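The day the gripper wouldn't let go

Wednesday, November 1, 2023

Okay, I have been dying to write this one up. If you've been following along you know I've spent most of the fall teaching a robot arm to pick up laundry, and that I keep promising a post about the really good failures. Well, we got one! It cost us two days of work and one set of fingertips and I learned more from it than from the whole month before.

Quick catch-up for anyone new. I work in a small lab at Katstead, and my project is called Plileck, which started as a typo in a file name and stuck. The goal is plain: the arm reaches down to a heap of cloth on a table, grabs a fold, lifts, and hands it over to the folding station. Towels are easy. T-shirts are okay on a good day. Dark clothes are a pain, because the camera at the wrist sees one big murky blob with a few ridges in it, and the software has to guess which of those ridges is a fold it can pinch.

We were on run 101 with the dark gray stuff. I remember the number because I had told Lorna Gatchalian, my partner on this thing, that I'd buy her lunch if we got past a hundred without stopping the arm by hand. We had just gotten past a hundred. I was already thinking about dumplings.

Then the arm went down, closed on the cloth, lifted a little, and didn't open again over the drop spot. It just sat there and squeezed. The open command had gone out, I could see it in the log, and the gripper reported that it was open. It was very much not open! And because the program believed it, the arm went right on to the next step, swung back to the table for another pick, and pushed its closed, full jaws down into the rest of the heap.

That's the moment that got my attention. Dropping something is no big deal, we drop things all day long. A robot that's wrong about its own hand is another matter. Lorna hit the stop button before I had even worked out what I was looking at. The arm froze with the fingers jammed against the tabletop, and there was a faint burnt smell that I did not love.

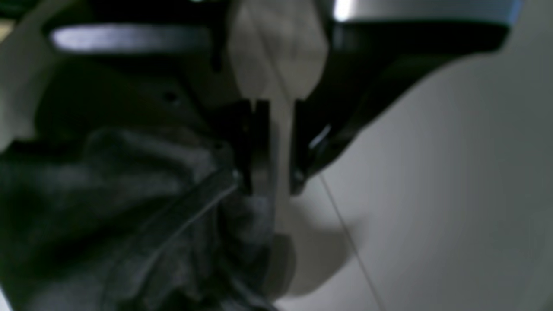 So we left everything exactly where it was and went through the log line by line, which took the whole afternoon and most of a bag of pretzels. What the gripper calls "open" comes from a little sensor on the motor shaft. The sensor counts turns. If the motor turns the right amount, the gripper says it's open, and it has no idea what the fingertips are up to. Between the motor and the fingers there's a coupling about the size of a pencil eraser, held on by a set screw, and that screw had backed out. The motor was spinning happily inside a loose coupling and the jaws weren't going anywhere.

I love this kind of bug. I know that's a weird thing to say about something that chewed up my fingertips, but it's so clean once you find it! Every single line in the log was true as far as the motor knew.

The part I'm less proud of is that we had a warning. Scroll back to somewhere in the seventies and the time to close starts creeping up. It's tiny, and you'd never spot it by eye, but plot it and there's a slope a kid could point to. I had the data sitting on my drive the entire time and never drew the graph.

The fix for the screw was boring. Take the cover off, clean the threads, put on a drop of thread locker, tighten, let it cure overnight. I went looking for the right torque in the Plallach manual (that's who makes our gripper) and there's a table for it on a page I had skipped, along with a note saying to check it regularly. Fair enough, Plallach. You told me.

The software side was more fun. Here's what we changed:

The gripper's word isn't enough anymore. After every open command the wrist camera takes a look at the fingers, and if it sees anything dark between them the arm stops and beeps. It's a crude check and it gets fooled by shadows, so we get some false alarms. I'll take them.

There's a limit on downward force now. I had left it at the factory setting, way too high for pressing on cloth, and I turned it down to 10 newtons. If the arm pushes harder than that on the way down, it backs off and waits for a person.

Closing time gets plotted live on the second monitor. Lorna taped a line across the screen with painter's tape and wrote "go look at it" on the tape. Best dashboard we have.

And the stop button moved! It used to be on the shelf behind us, next to the coffee stuff, so Lorna had to lean across me to reach it. Our hands were nowhere near the arm when it happened, thank goodness, but I've reached in to straighten a sleeve between picks more times than I want to admit, going by nothing but that little "open" message on the screen. I don't do that now. Arm paused, power to the gripper off, then hands. It adds a few seconds and I grumbled for maybe a day.

A couple of you asked in the comments last time whether a tactile fingertip would catch this. Yes, I think so, and I'm pretty excited about it! The people over at Samonte have offered to lend us a pair of soft pads with pressure sensing in them, and if shipping goes well I'll have them on the arm in December. I want to redo the dark cloth runs with those pads and see how early they pick up a slipping coupling compared with my painter's tape line. My guess is they'll win by a mile, but Lorna is betting on the tape.

The arm is running again as I type this, on towels for now, with the new fingertips. I still owe her the dumplings. She says stopping the arm on run 101 counts as getting past a hundred, and I went back and read my own message, and yeah, it does.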